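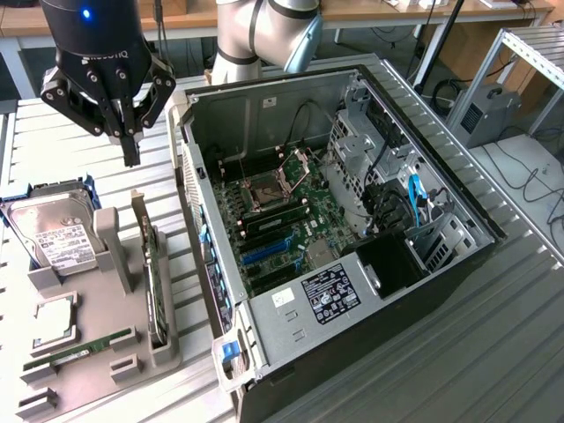 Search this journal Enter words or author Go

4. Experimental Set-up and Results

4.1 Work cell and task

The method was tested on the assembly and disassembly of desktop computers. This work was chosen because it combines parts of very different size and stiffness within one case, and because the order in which the parts are fitted is only partly fixed. A memory module may be placed before or after the hard drive without harm, whereas a processor must not be lowered until its retention bracket is open. A planner that treats every step as equally free will fail on the second kind of step, and one that treats every step as fixed will waste time on the first.

Figure 4 shows the cell during a trial. The computer lies on its side on a slatted aluminium surface with its side panel removed, and the parts to be fitted are held in a plastic fixture beside it. The processor socket is empty and its bracket is open. The fixture has a separate place for each of the four part types used in the study: hard drive, expansion card, processor and memory module. The two-finger gripper is closed and points straight down near the edge of the case.

The position of the fixture was measured once at the start of each session and was not corrected afterwards. The computer case, by contrast, was placed by hand before every trial, and no effort was made to return it to the same position. The system was therefore required to find the case afresh each time. Cables inside the case were left as they fell, on the grounds that a tidy interior would give a false idea of the difficulty of the task.

4.2 Contact model

Each insertion was divided into an approach, a search and a seating phase. The approach ended at first contact. During the search phase the controller compared the measured forces with those stored for the part in question and moved the part a short distance in the direction that best explained the difference. The seating phase began when the side forces fell below a set level. If they rose again, the controller returned to the search phase and did not press harder.

The stored forces were taken from a set of over 4000 recorded contacts. These were collected by Siu-fong Hung and Gregor Innes with an earlier version of the controller, and included many failed attempts. Failed attempts were kept on purpose. In the early work, models built from successful contacts alone gave poor advice as soon as a part was tilted, as they had never met a tilted part from which to learn.

A separate model was kept for each of the four part types. Sharing one model between the memory module and the expansion card was tried, given that both are thin boards pressed into a slot, but the results were worse for both. The expansion card is held at one end by the case as well as by the slot, and the additional contact was often read as an error in position.

4.3 Procedure

The main study consisted of 150 trials. The order of the parts was drawn at random within the limits set by the planner. A trial was counted as successful when all parts had been seated and an operator, who did not know which controller was in use, had checked each of them by hand. A trial was stopped if the measured force went above the safe limit for the part, or if the controller entered the search phase 12 times for the same part.

Two controllers were compared. The first was the method set out in Section 3, referred to here as Gristano. The second, Tosh, used the same planner and the same camera views but followed a fixed spiral path during the search phase. Both were run on the same hardware, and trials with the two controllers were mixed within each session so that wear on the slots would affect them alike.

4.4 Results

Gristano completed 83 per cent of its trials. Tosh completed fewer, and the gap was widest for the memory module, where the spiral search often brought the module into contact with the end of the slot and held it there. For the hard drive there was little to choose between the two. The drive bay guides the part over much of its travel, and either form of search was usually enough.

Most of the remaining failures under Gristano came from the expansion card. In these cases the card reached the slot at the correct place but was turned slightly about its long edge, and the controller took the resulting force for normal seating. The operator's check found the card raised at one end. A second camera view of the slot would probably remove many of these errors, and this has been left for later work.

Loose cables were a further source of failure. A wire lying across a slot was sometimes pushed aside by the part and sometimes trapped beneath it, and the contact model had no means of telling the two apart. Trials ended in this way were counted as failures and are included in the results above.

Processor placement calls for a separate remark. The part needs almost no force, and any side movement after contact risks damage to the socket. The search phase was therefore switched off for this part under both controllers, and placement relied on vision alone. The comparison between Gristano and Tosh does not extend to it.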